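About Us

Hi, and welcome to Flara! I'm Dezső Kerekes, and I run this cricket club along with a bunch of people who love the game as much as I do. If you've landed on this page you're probably wondering who we are, whether you're good enough to play with us (yes) and whether you need your own bat (no). Grab a coffee, I tend to go on a bit.

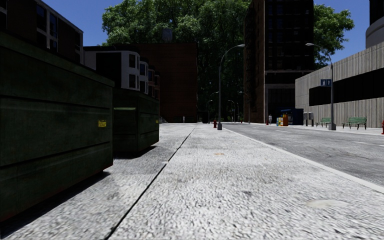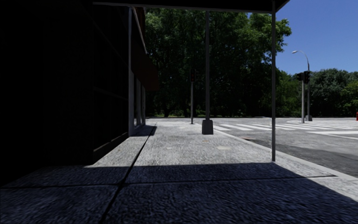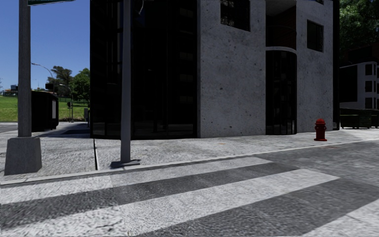 Sidewalk and street corner views

So, how did we get going? I moved to Avurport for work and went looking for a game. There was plenty of soccer, plenty of softball, and a very serious pickleball crowd, but no cricket at all. I put a card up in the grocery store with my phone number on it and got eight calls. One was from a man who thought I was selling crickets for his lizard, so he doesn't count, although he did come to our first match and stayed until tea.

We played that first season with a taped tennis ball on the outfield of a softball diamond. Our stumps were tomato stakes. I was captain, scorer and the guy who drove the cooler, and I batted far too high in the order (I still do, ask anyone). We lost every match we played against Trunis, our neighbors up the highway, and they were so nice about it that they lent us their old matting for the following year. We still have it. It smells like a basement, but it plays true.

These days we have 39 playing members, men and women, from high schoolers up to a retired dentist who bowls the slowest leg spin you'll ever get out to. We put out two sides in the Akgül Shield, the local 24-over competition, and a friendly side that takes on pretty much anyone who'll share a lunch with us. The first team plays hard and wants to win. The second team also wants to win, but there's a lot more talking in the field.

People ask me about the 24 overs all the time! It's an odd number, I know. Twenty felt too short to the older players, and 25 kept running us into the evening slot when the lacrosse kids need the field, so the league settled where it settled. I've come to love it. An opener has time to get set, a spinner gets a proper spell, and you're still home for dinner.

My favorite thing on our honors page is the 1742 runs we made as a club in the season we finally won the Shield. I added them up myself from the scorebooks, twice, with my daughter reading the numbers out loud at the kitchen table. We won the final by four runs. I was out for a duck, caught at point off a ball I should have left alone, and then I couldn't watch, so I spent most of the second innings walking laps of the parking lot and listening for cheers.

Never played before? Please come anyway. A good third of our members had never held a bat until they showed up here. We run a beginners' session all through May, before the league fixtures take over, and it's free. You'll get a soft ball, a light bat and somebody patient to throw to you. If you come from baseball, your throwing arm will make you very popular very fast, and we'll spend a few weeks talking you out of dropping the bat when you run. (Keep the bat! Slide it in past the line!)

For juniors, we take kids from age 8 and up. They play with a plastic set and everyone gets to bat and bowl, including the ones who'd prefer to pick dandelions at deep square leg. Parents are welcome to stay, and quite a few have ended up in the second team that way.

On the practical side: adult membership covers balls, league entry and field rental. Pads, gloves and helmets are in the club bag, and you can borrow them for as long as you like. We wear whites for Shield matches, but plain light-colored pants are fine in your first season. If money's tight, tell me and we'll work something out, no forms. Umpires and scorers play for free, and I'll teach you to score in one afternoon if you bring a sharp pencil.

A few things we care about. We walk if we've nicked it (well, most of us). We clap the other team's fifties. We don't yell at umpires, who are usually somebody's brother-in-law doing us a favor. And whoever drops the most catches in a match makes the sandwiches for the next one, so I've gotten pretty good at egg salad.

If any of this sounds like you, use the contact form and let me know whether you bat, bowl, keep wicket or have no idea yet. I read every message myself and I'll write back, usually late at night after I've finished the fixture list.

See you at the nets!

Dezső

Page last updated 1/28/26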